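Teaching Two Arms to Make a Fruit Drink
Final project report, Obsa Ambaye
November 7, 2025

1. What I set out to do

The plan I handed in last April promised a two-armed robot that would prepare a cold fruit drink by itself. My advisor wrote "ambitious" in the margin, and I took it as a compliment.

The robot learns from demonstrations. A person sits at a pair of small leader arms, moves them by hand, and the big arms copy every motion while the software records joint positions and camera views. I used Dremeo for the recording and the Loron training code, with a few changes of my own that I have since mostly undone.

2. Collecting demonstrations

Each demonstration was split into stages: cut the fruit, move ice, wipe up. The left arm had the cutting side and the right arm had the ice. This sounded fair on paper. In practice my left hand is useless, and the robot was about to inherit that. 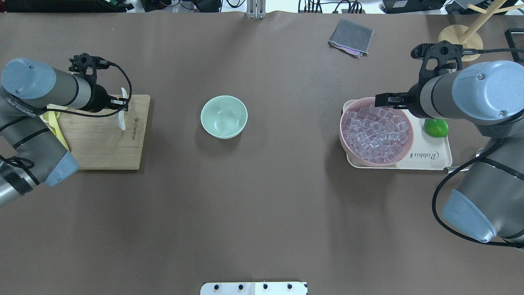

Ice was the worst of it. It slides, it sticks to its neighbors, and it melts on a schedule that has no respect for a student who needs to restart the recorder. I got into the habit of doing ice stages first and fruit stages after, which made the data tidier and my sleeves wetter.

By the end I had 577 demonstrations. I threw out 16 of them, mostly for dropped frames, plus one where I sneezed and both arms sneezed with me.

3. Training and results

I trained 3 versions of the policy. The first moved beautifully and touched nothing. The second learned to pause before every grasp, a habit I traced back to its teacher, who pauses before every grasp. For the third I trimmed the pauses out of the recordings, and it began to finish the ice stage more often than it failed. Cutting is still poor. The arm lines up well, then presses too lightly – the leader arms give no force feedback, so I was guessing at pressure too.

4. What I would change

Fewer stages, and a second operator with a working left hand. I would also label failed attempts while recording. I did it afterward, in the Bachmann lab, over two long evenings with the playback at double speed. The drink itself remains a future goal. The wiping stage works fine.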